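Nonby Reuse House
Progress report to the Bronwood Fund, second period
July 10, 2025
Written by Aslak Nyberg, project leader

Dear Borghild Åberg,

Thank you for the second payment, which arrived in good time. In this report I describe what we have done since the last one, what is delayed, and how we have used the money. The accounts are attached separately.

Furniture received and passed on

In this period we passed on 372 pieces of furniture to households in Nonby and the villages nearby. Most were chairs, small tables and chests of drawers. Beds are still difficult. Many people ask for them, but the ones we are offered often have damaged slats or a mattress we cannot accept. Ivar Söderlund has spoken with the student housing office in Bangera, and they will contact us when they empty their rooms in October.

The collection round on Mondays works well. The evening round does not. The van came back nearly empty several times, and from August we will stop it and use the hours for repair work.

The repair room

The repair room opened five weeks later than we had planned. The electrician found that the old cables could not carry the dust extractor, and the landlord needed time to agree on who should pay. In the end we shared the cost, and our part was 2000 kroner. Jonatan Wikström has since put up the benches and written short instructions for each machine, in Norwegian and in English.

Drawers are the most common repair. The bottoms come loose, the runners are worn, or a handle is missing and cannot be bought any more. Jonatan now keeps a box of handles taken from furniture we could not save, and this has already helped with many chests that would otherwise stand in the store for months.
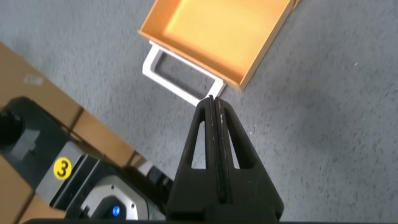

A drawer taken out, on the carpet.

We have also held two evening courses in simple furniture repair. The first was full. The second had fewer people than we hoped for, probably because it fell in the same week as the end of school. Those who came have asked for a course about painting and old varnish, and Ottar Tveit is willing to lead it if we can improve the ventilation first.

Cooperation with Stado

Stado lends us shelf space in their warehouse without rent, and the agreement has been extended for one more year. It is a great help, but the loading door is shared with other tenants and we must book it the day before. Twice the booking was lost and our driver had to wait most of the morning. We have asked for a fixed time and expect an answer after the summer holiday.

Use of the grant

Spending is close to the budget for wages and transport. It is higher than planned for electrical work, as explained above, and lower for advertising — we have mostly used the notice boards in the shops and the library. I ask for your permission to move the remaining advertising money to the ventilation in the repair room.

Next period

We will hold the painting course, collect the beds from Bangera and finish the list of stored furniture on our web page. The list has been started, but the measurements are missing for many of the wardrobes. Ivar will do this work in August.

You are welcome to visit us after the holiday. The repair room is open on weekdays until four.

With kind regards,
Aslak Nyberg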